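Kustel Releases Carolum, a Turn-Based City Strategy Game for Windows

LIDVILLE – January 3, 2021 – Kustel today released Carolum, a turn-based strategy game in which players run a river trading city over 700 years. The game is available for Windows as a download from the Kustel store.

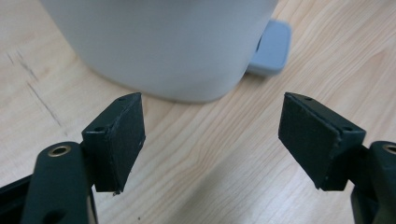 Kustel Games – Press and Community Team

Carolum ships with 20 scenarios and a full campaign. Each scenario can be played alone or with up to seven others online. A map editor is included at launch, and maps made in it can be shared from the main menu.

"We wanted turns that finish quickly, even late in a long game," said Parisa Ahmadpour, lead designer. "Most of our last year went into that."
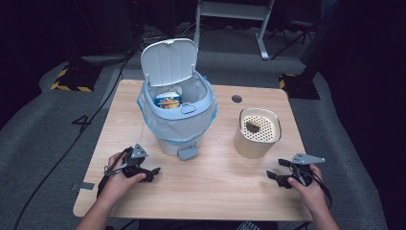 City services are a larger part of Carolum than of the studio's earlier games. Players set tax rates, dig canals, and decide how often each district's waste is collected. A household bin at home, with a liner bag folded over the rim and a snack wrapper inside, is a small version of what the game tracks by the cartload. Districts that are skipped too often lose residents to their neighbors.

The computer opponents were written by Tiina Pitkänen. They follow the same rules as the player and get no extra income on the harder settings – they plan further ahead instead. 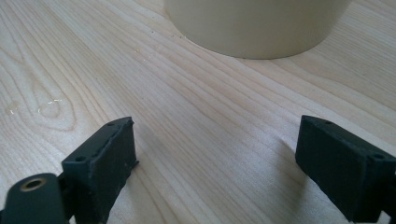 Saved games from the public test will not load in the release version. Custom maps from the test will, once they are opened and saved again in the editor. The first free update is planned for May and will add 53 new buildings.

Press copies and screenshots can be requested from the Kustel press desk in Lidville.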